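Trusell Hand Comparison: README

Readme for the folder you were probably sent a link to without explanation. It covers the garment trials we ran with the Mavik and Zeltitz finger sets on the same two-armed robot, in the small room with the shower on the wall. Head camera stills from the coat rack task come first, then the parts people keep emailing about.

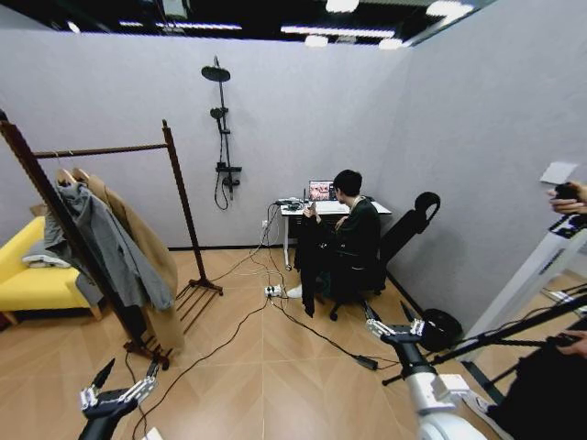
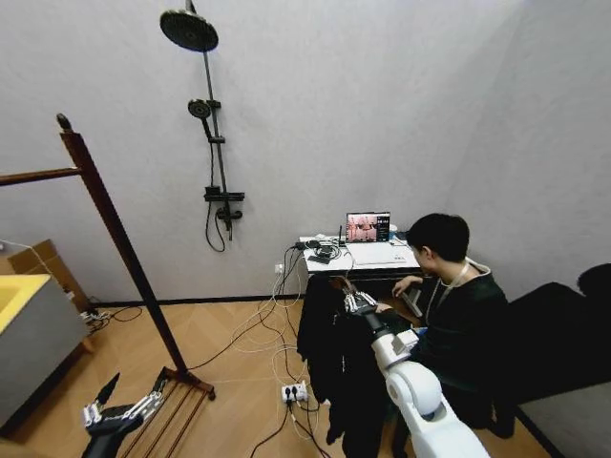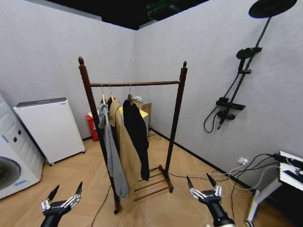 Same room and same rack in all three.

Which hand should I start with if I only want to hang up coats?

Start with the Mavik set. It closes slower, but it lets go of cloth when told to, and letting go is most of the job. The Zeltitz set grips harder and is the better pick for carrying something heavy across the room, provided you don't mind asking twice to have it back.

What was compared

Two finger sets, one controller, one pair of arms. The controller is the Motaung build from before the menu was rearranged. We tried the newer build for a morning and went back. Mortimer Mahmoud has opinions on this and they are in notes/controller_rant.txt, lightly edited.

The finger sets are named here by who sold them to us. "Mavik" means the Mavik fingers with the tips they came with. "Zeltitz" means the Zeltitz fingers with the tips they came with, apart from the runs marked Z-alt, where Anel Mtshali swapped the tips for a softer pair. Z-alt is the most interesting part of the data and also the smallest, so please don't build a thesis on it.

Tasks

hang: take a garment by the collar or shoulder, put it on a hanger, put the hanger on the rail.
unhang: the reverse, which was supposed to be easier.
pass: take a garment from a seated person, or give one back.
carry: hold a garment clear of the floor from one side of the room to the other.

An attempt starts when the operator says go and ends when the garment is where it should be, or on the floor, or 60 seconds have gone by. Garments that reached the floor were shaken out and used again. The long coats have been shaken out a great deal.

How many attempts

hang, Mavik: 63
hang, Zeltitz: 60
pass, Mavik: 42
pass, Zeltitz: 42
Z-alt, all tasks together: 17

Unhang and carry were added later and are counted in their own sheet, under Nokuthula Ngcobo's column headings. Her headings are better than mine. I haven't gone back to change mine, so the two sheets do not join without some renaming. There is a script for it, called rename_columns.py, and it works on her laptop.

What we found, in plain words

Thick coats are easy for both hands. There is a lot to hold and it stays where you put it. Thin black cloth is hard for both hands and harder for the camera, which tends to see the front layer and the back layer as a single dark idea. Both hands were fond of picking up two layers when one was asked for.

Hangers were the real trouble. A wooden hanger turns when you touch it off center, and the hand then follows it around like someone trying to be polite in a doorway. Mavik coped by being slow. Zeltitz coped by squeezing, and the hanger came off the rail. Reshma Nel suggested going in from the left with the thumb side up, and the hang scores after that change are noticeably better for both sets. Runs before the change are marked old_approach. Leave them out if you want a fair comparison, or keep them in if you want to see how bad we were.

Passing to a person went better than anyone had bet. The person does most of the work, which should be kept in mind before quoting the pass numbers anywhere. When Chantelle Radebe held the garment lower than usual, on purpose, both hands did worse. Her runs are marked low_hold.

Files

runs/ has one folder per attempt, with head camera video, joint positions and finger current.
labels/ has the outcome of every attempt and a free text comment. The comments were written at the end of the day and get shorter as the week goes on.
stills/ has single frames pulled from the head camera.
notes/ has everything else, including the rant.

Outcome codes

ok: the garment ended up where it should.
drop: it didn't.
double: two layers or two garments taken when one was wanted.
late: ran out of time while still holding on.
human: a person stepped in. This covers everything from a gentle nudge to a raised voice.

Known problems

The video clock and the joint clock drift apart over a long session. The offset is in each run folder as offset.txt. If that file is missing, the run was recorded before we noticed.

Finger current for the Zeltitz left hand reads high at rest. We zeroed it again and it went on reading high. Subtract the resting value and carry on.

People walk in and out of view. Everyone who worked on the trials agreed to be in the recordings, but please don't post clips of them without asking.

The room never changes much, so a model trained only on this data will know one rack very well and may be surprised by yours.

Lighting was left alone for all runs. We meant to do a dimmed set in November and then lost the room.

Versions

1.0, Aug 30, 2024: first release. Hang and pass only.
1.1: added unhang and carry, fixed left and right being swapped in the finger current files.
1.2: fixed left and right being swapped back by the fix.

Using it

Free to use for research and teaching. If you publish something, name the dataset (Trusell Hand Comparison) and the version, since the left and right business makes the version matter. If you find a run with the wrong label, send the folder name and what you think the label should be to Nokuthula. Questions about the Motaung build go to Mortimer, who will answer at length.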